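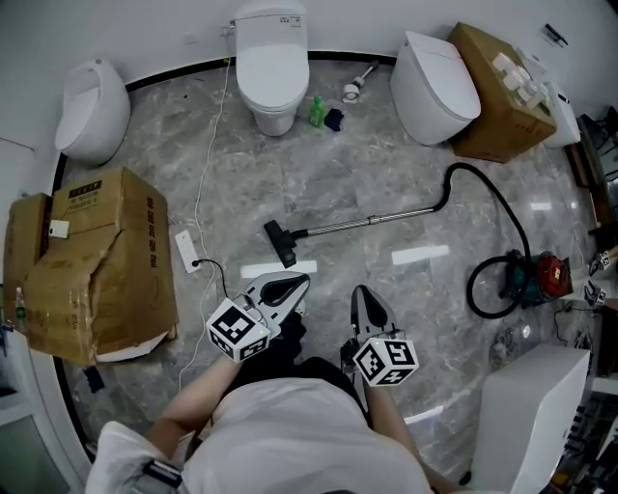 Thread on cleaning toilets in a sanitaryware showroom, where nothing gets used but everything gets dirty. I look after the display floor at Pundamo. The bathroom bay has white fittings, white walls and grey marble-patterned tile, so dust shows on every surface except the one you walk on. The brush lying on the tiles by the first toilet is for the inside of the bowl only. The cloth next to it is for outside surfaces. They don't swap.

1/ Order of work: lid, tank, outside of the bowl, base, inside of the bowl, floor. Top to bottom, dry before wet. If you wet the tank first, the dust turns to paste and settles along the lid hinge.

2/ Dry pass. Microfibre, folded in four, fresh face for each fitting. No spray yet. Most display dust is packaging fibre and plaster, and both lift off a glazed surface without any liquid at all.

3/ Wet pass. We use Fluvitz concentrate, 5 ml per litre of lukewarm water. The old sheet by the sink said 100 ml. That was a typing error and it left a film on the Demissie range that took most of December to get off.

4/ Seats and lids are plastic and scratch. The bowls are vitreous china and mostly don't. Abrasive pads are not allowed in the bay, even for the china, as they end up on a lid sooner or later.

5/ Wall-hung urinals: wipe the underside. Customers stand back and look up at the fixing line, and that's where the drips dry. Support the cloth with your palm and work towards the wall.

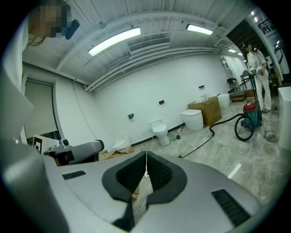 6/ High dust. The ceiling over the main floor is panels with open beams and pipework, and whatever sits on the pipes comes down on the fittings. Pipes get done the evening before the toilets. Doing it the other way round means doing the toilets twice - I have the timesheet to prove it.

7/ Skirting. The thin black line at the foot of the walls picks up a grey tidemark from mopping. Damp cloth, one direction, wring often. The curved sections take longer because the mop head never follows them.

8/ Cables. Lift power strips off the tiles and unplug them before any wet work. Dry the floor fully before they go back down. A fan on low takes 140 seconds per square metre on this tile, timed by Tsion Hadgu, who is more patient than I am.

9/ Limescale isn't an issue on unplumbed stock. If you see a white ring in a display bowl it's dried cleaner. Rinse with plain water and buff. Don't reach for acid.

10/ Felt pads under anything you intend to slide. The Potik one-piece weighs more than it looks and will mark the grout.

11/ Someone asked about scented products. No. It's a small bay and the smell gets into the cardboard.

12/ Stock code for the replacement brush heads is 1058, for whoever was asking last week. They come without handles.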